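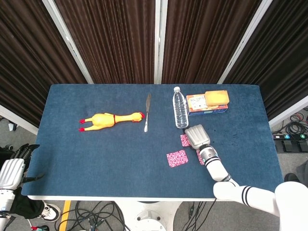

*The blue felt, mid-sort, with the pink coasters and the sponge out.*

I put felt on my sorting table two winters ago and I'd never go back to a bare top. Nothing clatters, nothing skids off onto the floor, and you can dump out a whole junk drawer at ten at night without waking the house! But felt does grab every crumb and speck going, so I've picked up a few habits.

**Dry first, always.** I go over it with a stiff clothes brush, one direction only, then a strip of packing tape wrapped around my hand for whatever's left. Small dark specks usually lift. If they don't, dab with cool water and a drop of dish soap — dab, don't scrub, or you'll get a fuzzy bald patch like the one I made in January.

**Coasters before drinks.** Little cloth ones are my favorite, the patterned kind you can run up from quilting scraps. Mine are cut with 6 mm extra all round for the seam (Ngozi Ownleye-style, I call it, after my neighbor Ngozi Ogunleye, who taught me). Wash them in a mesh bag or you'll be fishing them out of pillowcases.

**Knives go away first.** Whatever else is in the pile, dog toys, bottles, snack boxes, the knife gets picked up and put back in the block before I touch anything else.

**Label the box, not the lid.** Lids wander. I stick a plain white label on the front and write on it by hand, and if it's food I add the month I opened it.

Next up is the drawer under the phone, and I'm dreading the batteries.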